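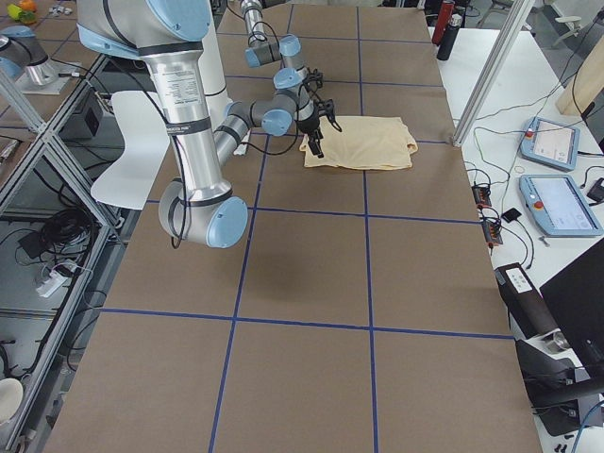 Can a robot fold my laundry yet?
Posted by Maxine Trevaskis, 5/26/18

I run a small guest house and I swear I spend half my life folding towels and pillowcases. My brother-in-law says there are arms now that can pick up a cloth and fold it (he watches a lot of videos). Is that something I could buy, or is he pulling my leg? I'd happily give up the corner of the laundry room for it!

Warrick Tomoana
Not yet for a place like yours. I do maintenance at Doolan and our arms move boxes all day, no trouble, but a box keeps its shape. Cloth flops. The gripper has to pinch one edge and not grab two layers, and then the thing hangs differently every time. We tried shop rags on a slow Friday and got 2 decent folds before lunch. I can fold a whole basket in that time, and I'm bad at it.

Luana Dantas
no, get a folding board. mine was cheap and my kids use it

Noemí Arellano
Warrick's right about the cloth. I'd add that flat square stuff like napkins is the easy end, and fitted sheets are hopeless (for me too). If you're really drowning, ask a linen service for a quote. I send out 190 pieces a week and don't miss the folding one bit.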